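Surnham Kitchen Set – README

What you are getting

Simulated kitchen episodes for a one-arm robot, made in the evenings at the Bunstead shared workshop by people who were supposed to be finishing a workbench. The long-term plan is a real arm on a real counter. The sim exists so that the first 3644 mistakes happen somewhere with no security deposit.

Every episode is the same small chore in a different order of misery: food goes on a tray, tray goes to the microwave, tray ends up inside the microwave. Food is corn, fried shrimp, or both. We picked those two because one is fat and stiff and the other is thin and lumpy, and because Wenche Lunde had already modeled them for a game she has never finished.

Views

There are two. The wrist view rides along with the gripper and sees very little of the kitchen and a great deal of lunch. The room view sees the arm and the appliances and is the one you'll want when trying to work out what on earth the wrist view was showing you. 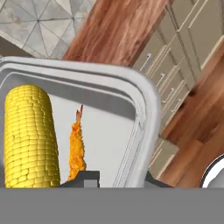

Wrist frames are stored at the angle the wrist was at. We tried leveling them in an early version and the policy trained on those got confused every time the arm turned, so the leveling script now lives in the attic folder. Please leave it there. If your loader has an auto-rotate option, turn it off before you write to us.

The gripper also covers the bottom strip of the wrist view for much of an episode. You can mask it or keep it in. We keep it in, on the theory that the real arm will have fingers too.

Contents

episodes/ – one folder per run, 200 runs in total
scenes/ – kitchen layouts, named after whoever lost the argument about cabinet colors
assets/ – food, trays, appliances
labels/ – success flag, food list, door state at start
attic/ – see above

Of the 200 runs, 77 are flagged as successes. We counted a run as a success if the tray was fully on the turntable and the food was still on the tray. Earlier rules were kinder. The old flags are in labels/old if you would like better numbers for your slides.

How the runs were made

Teleoperated, with a secondhand game controller. The left stick drifts a little, so the arm has a faint lean to port in the older runs. The Nundenon folder holds runs with the newer controller and no lean. Door opening is scripted in all of them, because opening it by hand took most of January and taught us nothing.
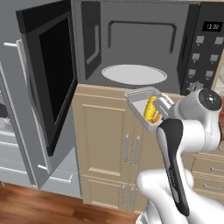
Tray approach is where most of the failures live. The lip of the cavity is a hard edge in the physics, and a tray that comes in a hair low will catch it and tip. Corn rolls. Shrimp slides. If both go at once the solver sometimes launches one of them at the ceiling, and those runs are kept in episodes/ with the tag "ekström", after the layout it happened in first.

Known problems

The microwave clock is decoration. It does not tell you the episode time, the time of day, or anything else, so don't feed it to a model and report a finding.

Food has no temperature. The microwave does not cook.

Corn weighs 100 grams in every scene, including the ones where we scaled it up for fun.

Shadows under the tray rim flicker in a few runs. Closing other programs helped. Buying a better graphics card would help more, and there is a jar by the workshop door.

Use

Free for anything, with credit to the Surnham Kitchen Set. Send fixes as patches and complaints as short ones. Wenche reads the mail at the workshop bench after 7 p.m., usually with glue on one hand, so replies may be brief.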